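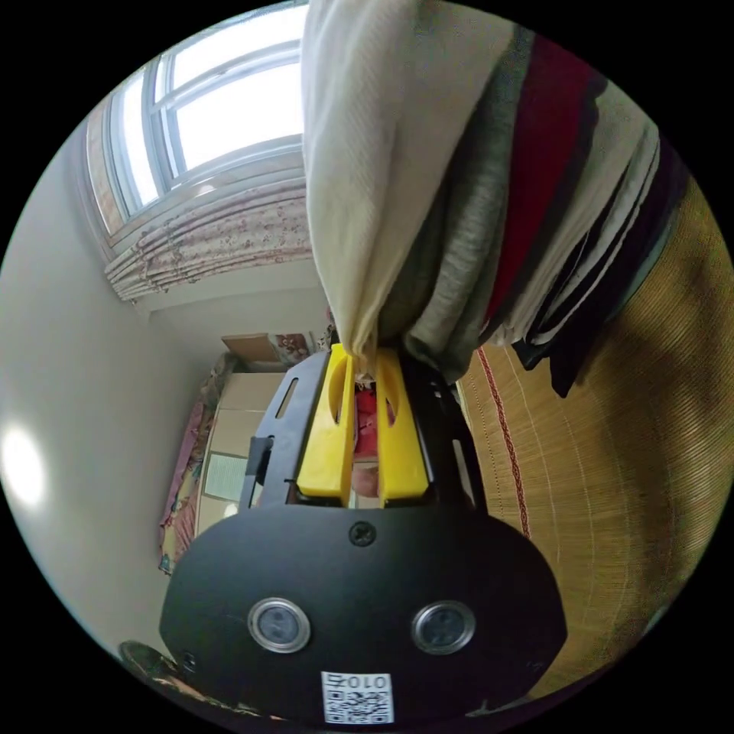 I finally got to the linen pile on Sunday, after walking past it for most of March and telling myself it wasn't that bad. It was that bad! Things had been folded at some point, by somebody with good intentions (me), and then shoved in on top of each other until the whole stack leaned.

My favorite is still the cream waffle throw from Jusine. It cost $46, more than I like to admit for something I mostly nap under, and it never folds the same way twice -- the texture grabs at itself and you end up with one long droopy corner no matter what. I've tried thirds, I've tried rolling, and I've gone back to plain halves with the corner tucked under.

Everything else went by the window to air for about 2 hours while I had coffee and pretended to sort the socks. The socks are still there. I'll get to them next weekend, or the one after.

Recent posts
The Omel soap I keep going back to
Repainting the Quiroga bench
A slow afternoon in Esus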